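Von: Rima Azar
An: Liste Tonträger und Kataloge
Betreff: Re: Mastering-Varianten »Dralwood«, zwei Matrixnummern
Datum: 5. März

Hallo zusammen,

danke für die Rückmeldungen zum Album von Xia. Ich antworte auf Cosimos Mail weiter unten abschnittsweise, vorher noch die drei Bilder. 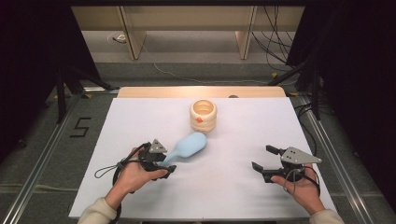
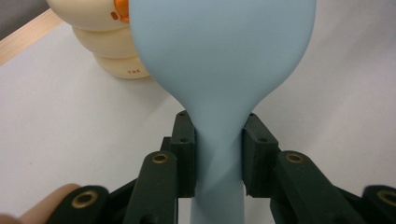
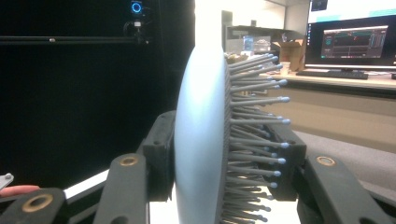 Cosimo Marchetti schrieb:

> ich habe beide Pressungen von »Dralwood« verglichen und komme auf unterschiedliche Laufzeiten. Die Erstauflage von Brarkstead endet nach dem letzten Chorstück ohne Ausblendung, die Nachpressung blendet aus. Im Booklet steht bei beiden dieselbe Angabe. Ich würde das als zwei getrennte Einträge führen.

Zwei Einträge halte ich für richtig, die Begründung würde ich anders ansetzen. Die Ausblendung allein reicht nach unseren Regeln nicht, weil sie auch beim Überspielen entstanden sein kann. Maßgeblich ist die Matrixnummer im Innenring. Bei der Erstauflage endet sie auf 14, bei der Nachpressung auf 57. Damit liegt ein eigener Glasmaster vor, und die Frage ist formal erledigt. Die abweichende Laufzeit gehört ins Bemerkungsfeld, bitte mit Angabe des Laufwerks, mit dem ausgelesen wurde.

> Außerdem ist die Lautheit der Nachpressung höher. Ich habe den Eindruck, dass vor allem die Bläsersätze im Eröffnungsstück darunter leiden.

Das deckt sich mit meiner Messung. Der Dynamikumfang liegt bei Titel 1 deutlich unter dem der Erstauflage, die Spitzen sind abgeschnitten. Bei den Gospelnummern mit Chor ist der Unterschied kleiner, dort wurde offenbar weniger stark komprimiert. Wertungen wie »leiden« bitte nicht in den Katalog übernehmen, wir tragen nur Messwerte ein. Wer misst, schaltet vorher die Lautstärkeanpassung im Abspielprogramm ab. Im Oktober mussten deswegen mehrere Einträge zurückgesetzt werden.

> Bei den Mitwirkenden fehlt in der Nachpressung der Arrangeur des Chores. Fehler oder Absicht?

Dazu liegt mir nichts Schriftliches vor. In der Erstauflage steht auf Seite 2 des Booklets »Chorsatz: Colitz«, ohne Vornamen. In der Nachpressung ist die Zeile ersatzlos entfallen, der übrige Satzspiegel blieb unverändert. Ich habe beim Label nachgefragt und keine Antwort bekommen. Bis zur Klärung schlage ich vor:

– Erstauflage: Name wie gedruckt übernehmen, keine Ergänzung aus anderen Quellen.
– Nachpressung: Feld leer lassen, Querverweis auf die Erstauflage setzen.
– Werkeintrag: Arrangeur mit Status »nicht bestätigt«.

Zur Titelschreibung: Auf der Rückseite steht »Morning Road (Reprise)«, auf dem Disc-Aufdruck fehlt der Klammerzusatz. Es gilt die Rückseite. Die Variante kommt ins Feld für abweichende Titel – sonst findet die Suche sie nicht.

Offen ist noch die Vinylausgabe. Mir liegt nur Seite A als Überspielung vor, und die Auslaufrille ist auf dem mitgeschickten Scan nicht lesbar. Wer ein Exemplar hat, möge die Gravur beider Seiten bitte abschreiben, einschließlich der Zeichen, die nach Kratzern aussehen. Handschriftliche Kürzel stehen dort oft quer zur eigentlichen Nummer und werden gern übersehen.

Ich lege die beiden CD-Einträge an, sobald Cosimo die Prüfsummen der Nachpressung nachgereicht hat. Die vorhandene Logdatei ist unvollständig, sie bricht vor dem letzten Titel ab. Bitte im sicheren Modus neu auslesen und den Versatz des Laufwerks mit angeben.

Grüße
Rima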